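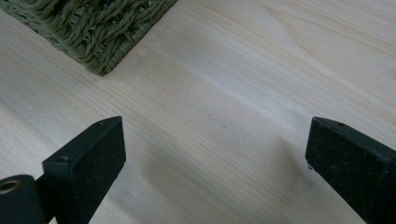
The table at Wotbridge, in the morning.

The table came to Gwendolyn Lyons from her aunt, together with the house, the debts of the house and a green woven thing which lived always in the corner of the table and was never moved.

In the family they called it the Saithong, after the ship on which it was supposed to have come. Her aunt did not allow anybody to put fruit in it, or bread, or letters. "It is resting," she used to say, and as a child Gwendolyn believed this completely. She ate her soup quietly so as not to wake it.

Now she was fifty-three and she had to sell the table. Mr Trasen, the dealer, would come at two o'clock. On the telephone he had asked her if the wood was in good condition, and she had answered yes, very good, and then she was ashamed, because she had never looked at it. She knew only the place where her own plate stood.

So she made tea and looked. It was a pale wood, paler than she had thought. The light from the window lay across it like a cloth somebody had pulled crooked. The lines ran all in one direction, thin and close together, and then on one side they became wide and bent themselves into an arch, as water does when it goes round a stone. She put her finger on the widest line and followed it. It went on for a long time. She had to stand up from the chair.

"You could have told me," she said to the aunt, who was dead since October.

The line took her finger towards the corner, to the cords of the Saithong, twisted thick as her thumb. There she stopped. She was alone in the house, a grown woman with a pension and a bad knee, and still she looked over her shoulder at the door.

Then she lifted it.

It was much lighter than she expected. Under it the table had another colour, a little yellow, in exactly the shape of the thing — and in the middle of this shape, written with pencil in her aunt's small school letters, was a sum. 1297, and under it a line, and under the line nothing. The answer was missing.

She drank her tea and thought about the number. It could be money. It could be days, or kilometres, or the number of a locker in a station. The neighbour, old Waker, would perhaps know, but old Waker would also tell the whole street.

At two o'clock the bell rang. Mr Trasen wiped his shoes for a long time on the mat, as a polite man does, or a man who is going to offer too little.

Gwendolyn put the Saithong back in its corner and turned it a bit until the yellow shape was covered on all sides. Then she went to the door.

"I am very sorry," she said. "The table is resting."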